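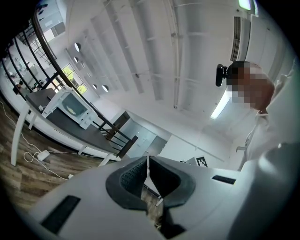 Last changed: May, Saturday, 4:40 p.m. (F. Nijs)

Drasa: learning a kitchen task from hand-held gripper recordings
Project report, second-year robotics lab course
Authors: Floor Nijs, Yesenia Cortés, Viera Beneš
Supervisor: Evelien Postma

1. Task

The Drasa project asks whether a small set of human demonstrations, recorded with a hand-held gripper, is enough to train a robot arm to open a microwave door, put a cup on the turntable and close the door again. The arm is a Trokine bench arm belonging to the lab. It was not used during recording. All demonstrations were made by hand, on the upper floor, with the microwave on the table by the railing.

An earlier group did the same task by steering the arm with a joystick. Their report lists slow recording and jerky motion as the main problems. We took over their task definition and their scoring sheet so that the results can be compared.

2. Equipment

The gripper has a white printed housing and two dark gray rubber finger pads, angled so that they meet in a V shape. A wide-angle camera looks out past the fingers. The operator also wears a small camera at the side of the head. The head view is used for checking recordings and is not given to the model.

The housing was drawn by Viera Beneš from the shape of the arm's own gripper. The finger pads have to match those on the arm. Our first set of pads was softer than the arm's set and bent on the door edge, which meant that a grip that held in the hand slipped on the arm. The pads were recast from the same mold in a harder mix, and everything recorded with the soft pads was thrown out.

Position is estimated from the gripper camera and an inertial sensor. Printed square markers are fixed in the room to tie the recordings to one coordinate system. One of these stands low, at the base of a white wall. It is easy to lose behind the hand when the gripper is held high, and we added a rule that each session starts with a slow sweep in which the marker stays in view for at least three seconds.

Recordings are stored on the lab server and processed with Dewulf, the course's in-house tool for cutting and aligning sensor data.

3. Recording procedure

Each session followed the same steps.

Check that the clocks of both cameras agree. Make the sweep. Close the fingers fully and open them fully, twice, so that the finger width can be calibrated. Start with the gripper above the table. Carry out the task at a steady speed. Return to the start position before stopping.

The cup was moved between demonstrations. Its start positions were drawn from a list made in advance, in random order. The microwave was turned by up to 15 degrees either way. We did not change the table height.

Yesenia Cortés and Floor Nijs recorded in turns. Arm fatigue was a larger factor than planned. After half an hour the start positions drifted lower and the door was pulled with a twist of the wrist that the arm can't copy. Sessions were cut to 20 minutes from the second week on.

4. Data

We recorded 722 demonstrations with the final finger pads. After filtering, 442 were kept. The filter rejects a recording when tracking is lost for more than half a second, when the gripper moves faster than the arm's speed limit, or when the path leaves the space the arm can reach.

Most rejections came from tracking loss. The ceiling is white with long parallel beams, and when the gripper tilts back, the beams fill much of the view. They look alike and the tracker jumps from one to the next. The window on the left side was the second cause. In bright sun the camera lowered its exposure and the dark microwave door lost all detail. Fixing the exposure by hand solved this for the door but made the corridor beyond the doorway overexposed, which did no harm, as nothing in the task depends on it.

Speed was a smaller cause. Both operators closed the door too fast in the first sessions.

5. Training

The model takes the last two gripper images and the finger width and gives the next short series of motions. Training ran overnight on one lab machine. We trained one model on all kept recordings and one on half of them, chosen at random. The second model was meant to show whether more data was still helping.

Images were cropped at the edges before training. Without the crop, the model reacted to people moving on the lower level, seen through the gaps in the railing.

6. Results

Each model was tested on 34 trials with the arm bolted to the same table. A trial counts as a success when the cup stands upright on the turntable and the door is latched.

The full model succeeded in 25 trials, the half-data model in 16. Placing the cup rarely failed once the door was open. Failures of the full model were mostly at the door: the fingers closed in front of the edge and pulled on nothing, and the model then went on as if the door had opened. It has no memory beyond two images and does not try again.

The joystick group reported 14 successes on the same sheet. Their arm was mounted on the other side of the door, so the comparison is a loose one.

7. Open points

The latch check is done by eye and should be replaced with a switch. Gerrit Nijs has offered one from the Gorimura cart project, and it fits the door frame with a small bracket.

A second marker at table height would probably reduce the tracking losses. It has been printed but not yet measured in.

The calibration file for the soft pads is still on the server under the old name. Do not use it with the current recordings.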